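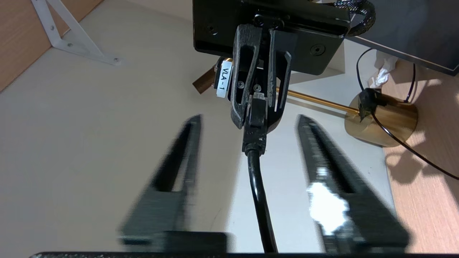 Weston Bench Arm Cell: Gripper Cable Fault FAQ

Last updated Sep 22, 2019

These are the questions we've been getting from people who use the two-arm bench in Weston. The fault affected both arms, so please read the whole page before you book time, even if you only use one of them.

What went wrong?

The gripper on the second arm lost communication while it was holding a part. The arm carried on to its next position and the fingers stayed where they were at the moment the signal dropped. The controller logged error 78 (gripper not responding) and kept running, because at that time error 78 was set as a warning only. The first arm then moved in to take the part from a gripper that could not let go. The two hands pulled against each other until the first arm tripped on its force limit.

Was anyone hurt?

No. Jhonatan Urrego was at the bench and pressed the stop. He was outside the taped line and his hands were clear. We still treated it as a safety matter and filed it that way, as case 2883. If you want to read the report, ask Rosario Pace for a copy.

What was the cause?

The cable to the gripper was pulling on its plug. On this hand the cable goes straight into the printed gripper body and hangs from there. With the arm in some positions, the hanging length got caught by the other arm's fingers as they came up from underneath. Each catch moved the plug a little in its socket. Trí Cù took the plug out and found two contacts worn and one bent.

Was it a software fault?

Partly. The cable caused the dropout. The software allowed the arm to keep moving afterwards, and that was our setting. It had been changed to a warning in December, when we were getting false alarms from a different gripper, and it was never changed back.

What has been changed?

Error 78 now stops both arms. It can't be set back to a warning without the supervisor password.

The force limit for any hand-to-hand move has been lowered to 8 newtons.

The damaged cable has been replaced, and the socket was checked and kept.

The handover position has been moved so that the two hands meet side on. The old position, with one hand above the other, has been deleted from the shared programs. If you have your own copy of a program that uses it, delete that too.

Why wasn't the cable tied back to the arm in the first place?

It was, on the original hand. When we went over to the printed body, the socket ended up in a different place and the old clip no longer lined up with anything. Chiến Lâm has drawn a new version with a clip point beside the socket. It is being test printed now. Until it is fitted, the cable has to be checked by hand.

How do I check the cable before a run?

Do this with the arms powered down and the stop pressed in.

Look at the plug. It should be sitting square in the socket with no gap on either side.

Hold the cable near the plug and move it gently. If the plug shifts, don't run the cell. Put a tag on it and tell Trí.

Follow the cable with your fingers as far as you can reach. Feel for flat spots, nicks or a place where the jacket has gone soft.

Check that no loose cords or stands are within reach of either arm. This includes anything you've set up on the bench yourself.

Then power up and jog the second arm slowly through its positions at the low speed setting, watching the cable the whole time. If it touches the other hand at any point, stop and write down the position.

Can I push the plug back in if it comes loose during a run?

No. Press the stop first, every time. When the connection comes back, the gripper goes looking for its home position and the fingers close without any warning. This catches people out because the arm itself stays still. After pressing the stop, wait 60 seconds before you touch the hand so the gripper supply can drain.

The gripper is stuck closed on my part. How do I get it out?

Press the stop, wait the 60 seconds, then back off the two small screws in the recess of the gripper body by one turn each. The fingers will open by hand. Don't lever them apart with a screwdriver. The printed body cracks along the slots and the cracks are hard to see against the rough finish.

Do not try to pull the part free with the other arm.

Is the first arm safe to use on its own?

Yes, provided the second arm is parked and locked out. Use the lockout tag in the drawer and put your name on it. The fingers on the first hand were inspected and there was no damage to them.

Can we use a longer cable so it doesn't pull?

We tried one. A longer cable takes the load off the plug, but it hangs lower and catches more often. The answer is to hold the cable near the socket, and the new body will do that.

Are the Trumix grippers affected?

We haven't seen the fault on the Trumix hands. They have a locking connector and the cable leaves from the back. Error 78 will stop those as well now, so expect a full stop if one drops out.

When will two-arm work be open to everybody again?

When the new body has been fitted and has run through a full set of handovers without a dropout. For now, two-arm runs need a second person at the bench with a hand free for the stop. Book through Osian Mathias, and give him the name of your second person when you do.

Who do I tell if I see the error?

Trí Cù for anything to do with cables or connectors, Osian Mathias for everything else. Leave the cell stopped and don't clear the log.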